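第四章　收纳的单位：一个箱子装多少才算收好

本章要点
容器与类别的关系
散件与成套物的不同处理
积木：一个适合初学者的难题
“最后一件”的问题
标签写给谁看

4.1　从地板开始

前三章讲的是衣柜、书架和抽屉。读者读到这里，多半已经把袜子卷好，把说明书按年份排好，并且对自己产生了一些不切实际的信心。本章要处理的是玩具，准确地说，是玩具积木。信心可以先放在门外。

教收纳的书通常把玩具放在最后，附在“其他”一栏里，和雨伞、礼品袋、不知道开哪扇门的钥匙挤在一起。本书把它提到第四章，是出于教学上的考虑。衣服有领子有袖子，自己会告诉你哪一面朝上；书有书脊，上面还印着字。积木什么都不说。它小，硬，数量多，形状相近而又不完全相同，分类的办法有十几种，每一种单独看都很有道理。一个人如果能把一地积木收好，并且一个月之后它们还在原处，那么厨房里的保鲜盒盖子对他来说也就不算什么了。

先说一个基本概念。本书所称的“收纳单位”，指一次动作能够拿起、移动、放回的最小的一组东西。一双袜子是一个单位，一副扑克牌是一个单位。五十二张牌散在沙发底下，就是五十二个单位，外加一张怎么也找不到的方块七。收纳的工作，说到底就是减少单位的数目。把一千件东西变成三箱东西，房间里并没有少掉任何一样，但是人可以坐下来喝茶了。

积木的麻烦在于它的单位会变。搭成一座塔的时候，它是一件；塔倒了，它是四十件；收进箱子，它又是一件；箱子翻过来，刚才所做的一切作废。学习者应当从一开始就接受这种反复。有些家长试图用胶水解决问题，本书不予推荐，孩子们也有自己的看法。

4.2　箱子先于分类

初学者最常犯的错误，是先分类，后找箱子。他们坐在地板上，把红的归红的，蓝的归蓝的，长条归长条，方块归方块，两个小时之后面前摆着十七个整齐的小堆，然后发现家里只有一个鞋盒。十七堆积木于是一齐倒进鞋盒，当事人从此认为收纳是一种骗术。

正确的顺序是先有箱子。手头有几个箱子，就分几类。只有一个箱子，就只有一类，类名叫“积木”。这听上去像是偷懒，而它确实也是偷懒，好的收纳方法大多如此。

选箱子时要看三件事：口够不够大，壁够不够矮，里面的东西能不能一眼看见底。口小的容器适合装米，不适合装积木，小孩子的手伸进去，拳头攥着一块就拔不出来，这时他既不肯松手，也不肯停止哭泣。壁太高的容器会把最底下那一层变成考古现场。至于带盖子的箱子，盖子的寿命在多数家庭里以周计算，购买时不必为它多付钱。

颜色也值得一提。箱子的颜色最好鲜明，与地面拉开距离，让人从房门口就看得见目标在哪里。浅色地面配浅色箱子，照片上好看，用起来则常常有人踢到。 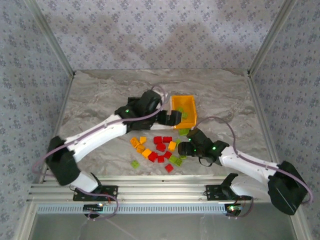
积木应该按颜色分，还是按形状分？
在家里，先按形状和大小分，颜色放在后面考虑。搭东西的人找的通常是“一块长的”，很少有人非要一块绿的不可。只有当积木多到一个箱子装不下，而形状又只有两三种时，按颜色分才比较省事。

颜色分类之所以流行，多半是它做完的那一刻好看。按颜色排好的积木适合拍照，适合请客人来看，也适合在当天下午被一个三岁的孩子恢复原状。形状分类看上去乱一些，却经得起使用。本章习题中会要求学习者两种方法各试一次，各维持一周，并如实记录是从第几天开始放弃的。

4.3　散件与成套物

积木分两种。一种是散件，多一块少一块没有关系；另一种是成套物，少一块就不成样子，比如一座有说明书的城堡。两者必须分开收，绝不能图一时方便倒在一起。散件混进成套物，只是讨厌；成套物混进散件，等于溶解。

我们以两个产品为例。Ondwood 的散装积木一桶278块，形状只有六种，丢掉十块，没有人会发觉，包括买它的人。Tavano 的火车站套装有700块，其中有一块是站长的帽子。全家人都知道那是站长的帽子。站长的帽子一旦不见，其余699块便都带上了某种哀悼的气氛，而它最后往往出现在吸尘器里。

由此得出本章的第一条规则：散件用敞口箱，成套物用封口袋，袋子再进箱子。袋子上写明套装的名称，说明书对折，与积木放进同一个袋子。不要把说明书另外收进一个“说明书专用文件夹”。每个家庭都有这样一个文件夹，里面装着已经报废的电饭锅的保修卡，以及一份用七种语言写成的台灯安装指南。

拆散了的成套物怎么办？办法是定一个期限。把它放在一只托盘上，给它一个星期。一个星期之内有人把它搭回去，它就还是成套物；没有人动，它就降为散件，倒进敞口箱，大家节哀。期限必须由全家事先同意，否则到第七天晚上，一定会有人忽然对那座火车站产生深厚的感情。

4.4　收的动作

许多人以为收拾是一种品德，其实收拾是一组动作，可以拆开来练。拿积木来说，动作有四个：拢、抓、移、放。

拢，是把四散的积木推到一处，离箱子一臂之内。这一步最省力，也最常被跳过。不肯拢的人会端着箱子满屋子走，弯腰一次捡一块，十分钟后扶着腰宣布自己年纪大了。请用前臂，或者一块硬纸板，把积木拢成一堆，再坐下来。

抓，是从堆里取出积木。成年人一把能抓六七块，孩子能抓两三块，抓多了会掉，掉了要再捡，所以抓得少反而快。教孩子时不要催他多抓。催促的结果，一般是他把整堆抱起来，朝箱子的方向松手。

移，距离越短越好。箱子放在堆的旁边，不要放在房间对面那个“它应该待的地方”。箱子装满之后再搬回去，一趟就够了。

放，要放到箱口以内再松手。从高处往下扔，积木会弹出来，并且总是弹到沙发底下，本书作者对此没有科学的解释。楼下有邻居的读者，可以在箱底垫一块旧毛巾。

两个人一起收时，最好约定各自负责的一边。左边的人收左边，右边的人收右边，中间那几块由先伸手的人负责。没有约定的两个人，会同时伸手去拿同一块，然后同时客气地缩回来，那一块于是在地板上过夜。夫妻之间尤其如此，客气的部分可以省略。

4.5　最后一件

收拾积木时，前九成用去一半时间，剩下的一成用去另一半。这是一种普遍现象，在洗碗、报税和写教科书时同样可以观察到。

最后几块之所以费时，是因为它们已经不成堆了。它们在地毯边上，在暖气片后面，在一只拖鞋里。学习者会面临一个选择：是继续找，还是宣布收完。本书的建议是设一只小碗。小碗放在客厅的某个固定位置，专门接收迟到的积木。谁在什么地方踩到一块，就拿起来放进小碗，并允许说一句不太文雅的话。每到月底，小碗倒进大箱，重新开始。

小碗制度有一个前提，即碗里只能放积木。一旦有人往里面放了一枚硬币，第二天就会有橡皮筋，第三天就会有一节不知道还有没有电的电池，到11月它已经是一个抽屉了，只是恰好没有柜子。关于这类容器的堕落过程，第七章有专门讨论。

有的家庭坚持清点，每次收完都要数一遍。散件不必数。Ferreira 的大号组合标明1,000块，我们建议读者相信包装，把省下来的晚上用在别的事情上。成套物可以在入袋之前数一次，以后除非有人控告站长的帽子失踪，否则也不必再数。

4.6　标签写给谁看

标签的读者有两种：会认字的和不会认字的。积木箱的主要使用者往往属于后一种，而标签却几乎总是写给前一种看的。一个贴着“建构类玩具（中型）”的箱子，对它五岁的主人毫无意义，对他的父亲意义也不大。

给不识字的孩子做标签，最简单的办法是把一块真正的积木贴在箱子外面。画也可以，但要画得像。有些家长画的积木与豆腐难以区分，孩子照着标签往里放了豆腐，责任不在孩子。

标签上不要写太细。Cetier 出过一份家用收纳标签目录，共1,762条，其中与积木有关的就占了好几页，连“带弧度的半块”都有自己的名字。这份目录印制精良，作者案头有一册，至今用来垫显示器。一般家庭用到四五张标签就足够了；如果你发现自己正在写第二十张，请放下笔，出去走一走。

4.7　本章的读法

以下各节将分别讨论箱子的尺寸、架子的高度，以及多子女家庭中积木的归属问题。最后这一节篇幅较长，涉及若干实际发生过的争端，读者可以先读结论，再视自己的心情决定要不要读过程。

阅读之前，请先完成一项准备工作：把家里所有的积木倒在地板上，找一只敞口的箱子放在旁边，然后什么也不要收，坐着看五分钟。注意你最先想拿起哪一块，以及你打算把它放到哪里去。把答案写在笔记本上，学完本章后再拿出来对照。

这项准备工作最好安排在周末上午。安排在晚上也可以，但请穿鞋。

练习前所需物品
积木一批，数量不限
敞口箱一只，封口袋若干
硬纸板一块，长度与前臂相当
小碗一只（请勿使用正在盛汤的）
笔记本与笔

4.8　箱子的尺寸

讨论尺寸之前，先要承认一个事实：大家买箱子的时候，心里想的是柜子的空当有多大，很少去想谁来搬它。结果箱子严丝合缝地塞进了柜子，装满以后却没有人抽得出来。孩子要玩积木，得先请一位成年人；成年人要抽箱子，得先请另一位成年人。积木从此受到妥善保管，再也没有人玩过。

因此，尺寸应当从使用者的手臂量起。让孩子站直，双手前伸，两手之间舒服的宽度，就是箱子长度的上限。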